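4.2 Where cooking things come to rest

We turn now to the part of the household study that gave us the most to think about, which concerns the things people cook with and the places those things end up between one meal and the next. When we began the visits in Clemitdale we expected to spend most of our time inside drawers and cabinets, and our first coding sheet was drawn up with that in mind. By the second week of July we had rewritten it, adding a whole page for objects kept upright, leaned, hooked or held up in plain view, and that page filled faster than any of the others.

Of the 251 kitchens in the main sample, a good many had at least one pan stored off the flat. Householders spoke about this with real affection, and often at length — one told us that a pan in a cabinet is a pan that gets forgotten until the holidays. The habit was stronger in the Nambiar district, where the older apartments have shallow cabinets and a good deal of bare wall, than in the newer buildings at Flallia, where deep drawers are fitted as a matter of course. We would be cautious about reading too much into the difference. Several of the Flallia households had moved from Nambiar within the past 6 years and had brought their hooks along with them.

Long-handled utensils followed much the same pattern. Spatulas, ladles and turners were usually kept head up, near the stove if there was room and near the window if there wasn't, and people could reach for the one they wanted while looking at something else entirely. What we hadn't planned for was the company these utensils kept. Pens, markers, scissors, rubber bands and birthday candles turned up close beside them again and again, and our coders argued (cheerfully, for the most part) over whether a marker standing among cooking tools should be entered as a kitchen object at all. We settled on yes. Markers are used for dating leftovers and labeling freezer bags, and the people we talked with thought of them as belonging to the cooking. Figure 6 gives a mixed grouping of this kind, with markers sharing the space between a pan and a pair of utensils.

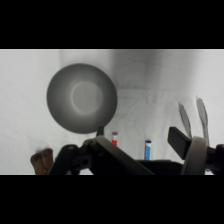
Figure 6. Gray frying pan held up against a white cloth, with two markers and two paddle-shaped utensil heads.

Each object was entered once in the Fisivis coding sheet, along with its posture (flat, upright, leaning, hung or otherwise held up) and its nearest neighbor. The full set came to around 1,000 entries, of which 900 were kept after duplicates and unclear cases had been set aside. Leaning objects gave us the most trouble, as two coders could look at the same spatula and disagree about how much of a tilt counts as a lean. We kept both readings wherever they differed, and we return to them in Section 4.3, together with the lids.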